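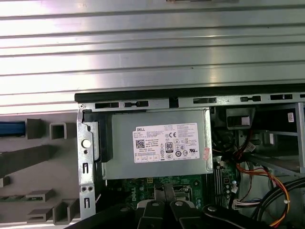 Progress report to the Mirzaei Fund: translation of the novel "Skarville"

April 2020
By Firouzeh Sadeghi, Gellside Editions

Home | Books | Authors | Translation Grants | News

Dear colleagues,

I report on the work your grant supports, the first English translation of the novel "Skarville". The full draft is now finished. The translator delivered the last four chapters in good order, and I have read the whole text once against the original.
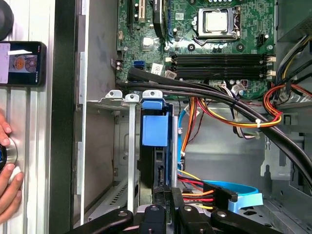
The second reading takes more time than I planned. The story is told by two sisters, and in the original they use different words for the same things — the house, the river, their father. In the draft these voices became too similar in the middle part. The translator agrees and is revising chapters nine to fourteen.

The first printing stays at 3000 copies. Of these, 1000 are for libraries, as we agreed in the contract. The printer, Lultero, has confirmed the paper and the price, but cannot yet confirm the date.

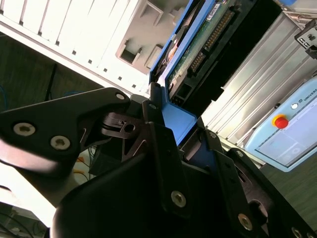 We had to cancel both spring readings. I ask your permission to move that part of the budget to a recorded reading of the first chapter, with the translator and one actress. The sample chapter on our website was opened 2063 times, which is more than we expected for a writer still unknown in English.

Still open: the afterword, the cover text, and the rights for one song quoted in chapter six. I will send the corrected proofs in June.
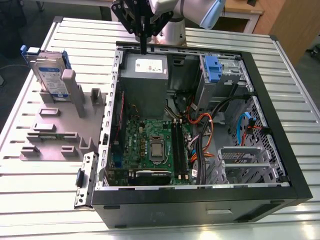

Open desktop computer on the workbench.

Contact: Gellside Editions, Translation Grants | © Gellside Editions | Back to top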